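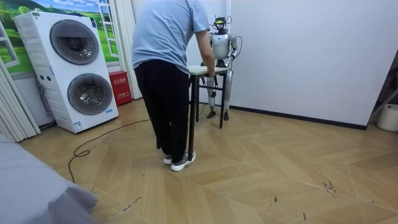 Leaning over a little table

Decanting an old red, worth it or not?
Started by turkesell_gert

turkesell_gert
I've been left a case of red from 25 years back and opened the first one last night. Poured it straight into a jug, gave it two hours like my uncle always did, and it tasted of wet cardboard and not much else. Did I kill it?

NannaN
Two hours is far too long for something that age! I stand mine upright overnight, pull the cork, pour slowly and drink it there and then — the fruit goes so fast.

piline116
Don't agree. Cardboard sounds like a bad cork to me, and no jug does that. Try the next bottle the same way before you blame the air.

NannaN
And waste another one? Pour a small glass first, Gert, then decide.

Slamet I
With piline on the cork. Also, how was it kept? My Hopkin reds lived next to a boiler (my fault) and they were all flat by October.

turkesell_gert
Under the stairs, on their sides. Cork was crumbly but smelt fine, I think? Opening number two at 7 tonight, small glass first.

piline116
Smell the glass, not the cork. Corks all smell of cork.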